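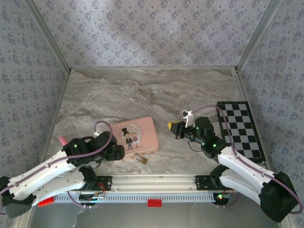

The Wedding Tin

A short story by Urmila Bhatt
Posted October 2, 2020

Paraskevi Rallis put the tin on the table and went to look for the scissors, and when she came back she had forgotten what she wanted the scissors for.

It was a pink tin with a lid that showed a bride and groom in a circle. They were cartoon people. He had a top hat and a black suit, and she had a white veil and a pink dress. A small gold padlock hung from the latch at the front. The tin had been on top of her mother's wardrobe in Flernbridge for as long as there had been a wardrobe there, and now the wardrobe had gone to the man downstairs and the tin had come home with her on the bus, in a carrier bag, between a colander and a pair of good shoes.

She filled the kettle. Panagiotis was due at four and he would want coffee, and he would want to talk about the flat before he talked about anything else.

He was her cousin, her mother's sister's boy, fifty-eight now and with a bad hip. He came at ten past, sat down in his coat and looked at the tin.

"She kept it, then," he said.

"It was on the wardrobe."

"I thought it went when they moved."

"It didn't go anywhere. It was on the wardrobe."

He turned it round so that the padlock faced him and lifted the lock with one finger and let it drop. Then he turned it back. The table was the marble-patterned one she had bought to go with the wallpaper, all grey and beige swirls, and it didn't go with the wallpaper. The paper was a pale lavender grey with small dark flowers running across it in diagonals. Her husband had hung it the winter before he died and had got every join right, so it was staying up.

"Where's the key?" said Panagiotis.

"I haven't got a key."

"There must be a key."

"I've been through the sewing box and the dresser and her handbags. I've got keys for the shed at the old place, and a bicycle, and something with Karamanlidis written on the tag."

"That's the dentist," he said. "She used to clean for the dentist."

"Well, I've got his key."

They drank their coffee. He talked about the flat. The letting agent wanted it cleared by the end of the week, and there was a carpet in the back bedroom that somebody would have to take up. Paraskevi said that Sajib from next door had offered to help with the carpet. Panagiotis said that was good of him. He asked whether she had told the gas people, and she said she had, twice.

All this time the tin sat between them, and he kept one hand near it, the way people do with a dog they have just met.

"You know what's in it," he said at last.

"Sugared almonds, I should think. Forty years old."

"It's money."

"It isn't money, Panagiotis."

"My mother always said it was money. She said it was the money for your wedding, and then you went and got married at the register office in your lunch hour and there was nothing to spend it on, and your mother was too offended to give it to you."

Paraskevi got up and rinsed her cup. It was true about the register office, though it hadn't been her lunch hour. She had taken the whole afternoon off and so had he, and they'd had fish and chips on the seafront in their coats. Her mother had not come. Her mother had sent a set of towels by post, with the price still on, and the matter was not mentioned again in any conversation Paraskevi could remember.

"How much did she say?" she asked, with her back to him.

"One thousand two hundred and sixty."

"That's very exact."

"I'm only telling you what she said. 1260. She said it like a telephone number."

Sajib Sikder came in at five by the back door, bringing his own pliers. He was twenty-six and drove a van for Flastivari, delivering wardrobes and beds, and he had strong views about screws. He looked at the padlock from underneath and from both sides.

"I can have that off in a minute," he said. "It's only a luggage lock. You don't want to cut the latch, though. The latch is part of the tin."

"Don't cut anything yet," said Paraskevi.

"I could pick it. Have you got a hairgrip?"

"She doesn't want it picked either," said Panagiotis.

"I didn't say that. I said don't cut anything yet."

Sajib put the pliers down on the draining board and accepted a biscuit. He lifted the tin, after asking, and tilted it one way and then the other beside his ear. Something slid. It was not a heavy sound, and it was not coins.

"Paper," said Sajib.

"Notes," said Panagiotis.

"Could be letters."

"Could be notes."

"They'd be the old notes," Sajib said. "You'd have to take them to a bank. My nan had a hundred pounds in an airing cupboard and they made her fill in a form."

Paraskevi took the tin from him and set it back where it had been, with the bride and groom the right way up to her. She thought the bride looked pleased. The groom looked like a man who had been told where to stand.

When the other two had gone to see about borrowing a knife for the carpet, she went through the last of the bags. There were three she hadn't touched, all from the bathroom cabinet and the drawer beside the bed. Cough sweets. Nail scissors. A card from Pantelis Fragkou, who had done her mother's feet every other month and had written to say he was sorry. A tube of Cuvent cream with the end rolled up so tightly it had split. Her mother threw nothing out until she had won the argument with it.

At the bottom of the last bag was the blue spectacles case, and inside it, under the cloth, was a key the length of a fingernail.

She did not call out. She could hear them over the fence, Panagiotis explaining the carpet to Sajib's father, who had fitted carpets for thirty years. She sat down, dried her hands on her skirt although they weren't wet, and tried the key. It went in upside down the first time. The second time it turned.

There was no money. There was a folded sheet of tissue paper, and in the tissue was the seafront photograph, the one a passer-by had taken for them, with the fish and chips on the wall and her husband's hair standing straight up. Paraskevi had posted it to her mother that Christmas. She had not had a card back.

Beneath it was a bill. It came from a hall in Flernbridge, made out to her mother, for the hire of the room, a hot meal for a hundred guests and the use of the piano. Eight hours. Somebody had crossed out the total and written a new one, and the new one was £1260. Across the bottom, in the same biro, it said deposit kept, and the date was the Saturday after the register office.

She read it again. Then she looked at the back, which was blank, and at the tissue, which was blank too.

A hundred guests. She couldn't have named forty. Her mother must have booked it without saying a word, meaning it as a surprise, or else meaning to present it as something settled, which with her mother came to the same thing. She would have been picking the soup. And then there'd been the telephone call, Paraskevi in the box outside the post office with her new ring on, feeding in the coins and saying it quickly.

"Oh, Mum," she said. "You should have said."

The back door opened and she put the lid down, but she didn't do up the lock in time.

"You've got it open," said Panagiotis.

"I found the key."

"And?"

She thought about it. He was holding a carpet knife by the wrong end and his coat was buttoned up crooked, and his mother had been telling him that figure since he was a boy.

"Your mum had the number right," she said. "Sit down. Put that knife somewhere first."

He read the bill standing up, holding it at arm's length, then brought it in close. Sajib waited by the door. When he had finished, Panagiotis laid it on the table and smoothed it flat with the side of his hand.

"There's a piano on here," he said.

"I saw."

"Who was going to play the piano?"

"I don't know. You had lessons."

"I had nine lessons," he said, and he did sit down then, and looked at the bill again. "She asked me that spring if I was keeping it up. She rang the house specially. I told her I'd stopped, and she said that was a pity, and then she asked to speak to my mother."

Sajib said he could come back later about the carpet. Paraskevi told him not to be silly and got out another cup. She put the bill in the tissue with the photograph on top, closed the lid and hung the padlock back on the latch. The key she put in the dish by the sink, with the one for the dentist.

"What time do they want us out of the flat?" she asked.

"Noon," said Panagiotis. "But they never come till one."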